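Simulation sign-off: what does the tick actually cover?

The draft good practice note on simulated rack work went out to members in March, and it says an arm program may be passed for the shop floor after 99 clean runs in simulation. Clean means no contact outside the gripper's allowed zone. I have read it twice and I still want to know who picked the number.

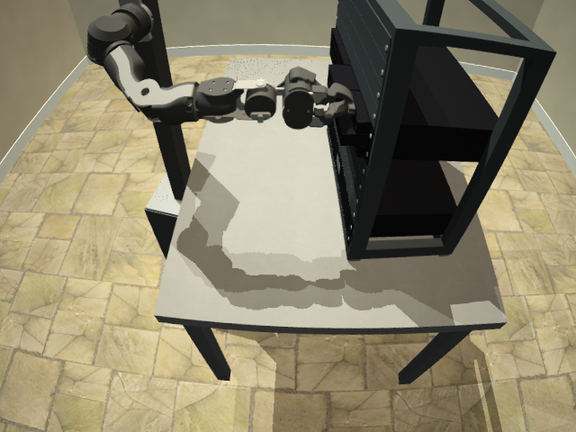 Gijs Boersma at Jultholm defends it. His team ran 3,000 approaches to a rack overnight, he says, and no test bench could match that. Fair enough. But if the rack model is 2 mm out, it's 2 mm out in every one of them — and the draft has no line requiring anyone to measure the real rack first. 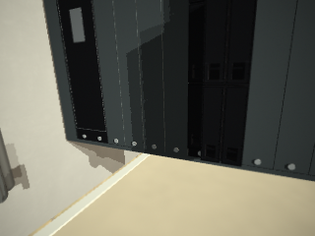

Lighting gets one sentence, in clause 21: shadows should be "realistic". Whose word do we take for that? Nidia Villanueva has asked for a named test, with the wrist view checked against a real one at the same pose. The reply was that this would be "considered".

My own view is that a simulated pass should be recorded as a simulated pass, on its own form, and should never stand in for a slow-speed trial with a person at the stop button. Comments go to Marloes Baert by noon on Tuesday. Please quote the clause number.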